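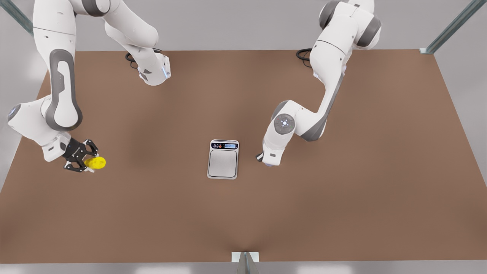 Figure 4. The weighing task in the Brirnley simulator, with the yellow object in the right gripper and the scale clear.

4.2 Running the weighing trials

By now you should have both arms loaded and answering to commands, so this is the pleasant part, where you get to collect some results. The method compares one-arm and two-arm policies on the same simple job – putting an object on the kitchen scale – and a full set is 51 trials per policy.

1. Open the Lam trial panel and choose "Weigh, single object."

2. Set the random seed to 3894. You are welcome to try others later on, but the Forkcombe baseline tables were all made with this one.

3. Set the step limit to 2000. A trial that reaches the limit is logged as a miss, even if the gripper is right over the platform.

4. Check that the weighing platform is empty, then press Start and let the whole set run.

5. When the set ends, save the log under a new name and go back to step 1 for the second policy.

Note: In the one-arm policy the left arm holds its folded pose beside the scale. It still counts for collisions, so please leave collision checking on for both arms.

Caution: Don't change the friction settings between policies. Wekow will let you do it without a warning – and the two logs can no longer be compared.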